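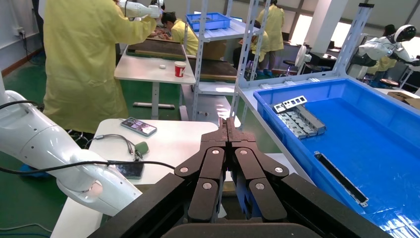

Ice Fishing Swap and Rod Repair Day at Clasberg Outdoor

The winter swap is back at our Clasberg store on Saturday, February 8, 2025. Doors open at 8 a.m. and tables stay up until 3 p.m. We have room for 11 sellers along the back wall by the boat accessories, and tables are handed out in the order people sign up. There is no charge for a table, but you need to bring your own change and your own price tags.

Rods, reels, tip-ups, augers, sleds, shelters and cold-weather clothing are all welcome. Please leave firearms, ammunition and live bait at home. Gas augers must be drained before you carry them in. Last year two were not, and we had to prop the loading door open for most of the morning.

Young-sook Shin will be at the service counter from 9 until noon replacing rod guides and tips. Guide replacement is $11 each with thread and finish included. The finish needs a night to cure, so plan to pick your rod up Sunday or later. She can also look at reels that feel rough, but anything that needs parts will have to be ordered.

We got in 205 pairs of Lidex insulated bibs last week, mostly medium through double XL. Talls are limited and we do not expect more before August. The Groltum flip-over shelters are down to floor models, and those are marked at $457 with the bag and tow rope. The floor models have been set up and taken down a lot, so check the zippers before you buy.

If you fish Lake Do, the north launch lot is plowed but the south one is not. Park on one side of the road only. The county has been ticketing. Anglers have been telling us the perch are in deeper water than they were at New Year's, and small gold spoons tipped with a minnow head are selling faster than we can peg them.

To reserve a table, stop at the front desk or call the store and ask for extension 742. Leave your name, a phone number and what you plan to sell. Sellers can start setting up at 7 a.m. through the side door.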